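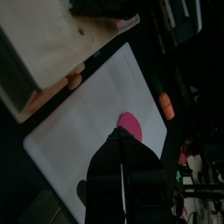 Trying to sort out a beach day at Kidby Beach with my two kids and my mom, who uses a walker. We're driving up in May, staying inland. The state page says the boardwalk is "partially open" and thats it, no map. So we need actual sand near actual parking. Does anyone know if the north lot is open before summer, and can you get a walker from there to the water? Also is the old bathhouse still standing or did they tear it down? Thanks in advance, sorry if this has been asked.
Posted by sandyboots, March 4, 2023 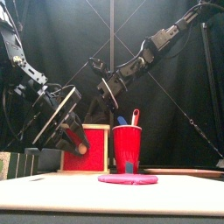 Red box on the table, two black arms

Signe Vestergaard
North lot opens whenever the gate guy gets to it. Last year it was mid May. Don't count on it. South lot is open all year, 64 spaces, fills early if it's sunny.

For the walker: use the ramp at Escobar Street. Its concrete down to the seawall, then a roll-out mat across the soft sand. Mat stops short of the tide line but the sand past it is packed pretty hard at low tide. Check the tide table before you leave, at high tide there's hardly any beach on that end. My father did it with a cane, no trouble. Benches along the wall every so often, most of them in full sun, bring a hat.

Bathhouse is still there. Fenced. The reservation took it over after the storm and they've been fixing the roof ever since. Restrooms are in the trailer next to it, one accesible stall.

Boardwalk: the first 700 feet from the south end are fine. After that it's closed where the dune washed out. You can walk around on the street side, sidewalk is OK but there's a curb with no cut by the Cirau snack bar.
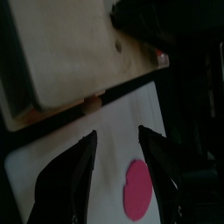

Light wood block over a pink disc

tidepool_dad
Went last fall. Parking kiosk wouldn't take my card, had to use the Tivance app, bring your phone charged. Water is COLD in May btw, kids won't care.

lowell_m
Bathhouse is gone I'm pretty sure? At least the back half. The dune grass project put in 3000 plants along there so stay off that part, they do ticket. There were 2 beach wheelchairs at the first aid shed, free, you leave a license. Might be better than the walker on the sand. Shed is only staffed on weekends before the season so call first.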